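Getting deep scratches out of a dark wood floor without redoing the whole room?

posted by mapletoast226, Wed 13 July

Hi all! We moved into our place in May and the spare room has dark brown wood floors that I love, except the last people must have dragged a bed frame straight across them. There are a few scratches I can catch a fingernail in, plus a whole patch of little fine ones over by the door. I got a quote from Thibodeau Flooring to sand and refinish the room and it came to 3941 dollars, which made me laugh and then made me want to lie down on the scratches.

I've tried one of those brown touch-up markers (Vandora, the walnut shade) and it looked great for a day, then sort of purple. Is there anything in between a marker and four grand? I'm fairly handy, but I've never touched a floor.

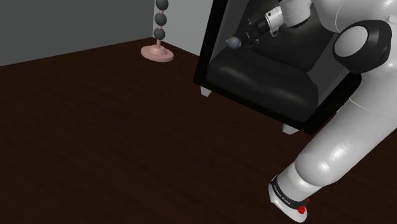

I should add that I don't know what finish is on it. It's pretty even, not super shiny, and water beads up if I spill some. The house is from the nineties if that helps.

gravelroad_13

Purple is what happens when the marker has too much red in it and your floor doesn't. Been there! For the deep ones, get a hard wax filler kit, the kind with the little melting tool. You buy a few browns and mix them on a scrap until it matches, drip it in, let it set up, then level it with the plastic scraper. Go slow with the scraper. I did our hallway over a weekend with a Draltano kit and I have to hunt for the spots now.

Clean the purple off first – mineral spirits on a rag, and try it inside the closet before you do it in the open. And mix slightly darker than you think, a light fill on a dark floor jumps right out at you.

tuesdaysoup

just put a rug on it

oldporchlight

Agree with the wax for the deep ones. For the fine scratches by the door, if they're only in the finish, you may want a screen and recoat. They scuff the top layer and put a new coat over it, no sanding down to bare wood. Ask Thibodeau to price that separately, mine was a lot less than the full job. One catch: do it before the wax goes in, new finish doesn't like sticking to wax. Same goes for any polish. I had used Grunano on mine for years and they had to strip all of it first, so tell them what's been on there if you know.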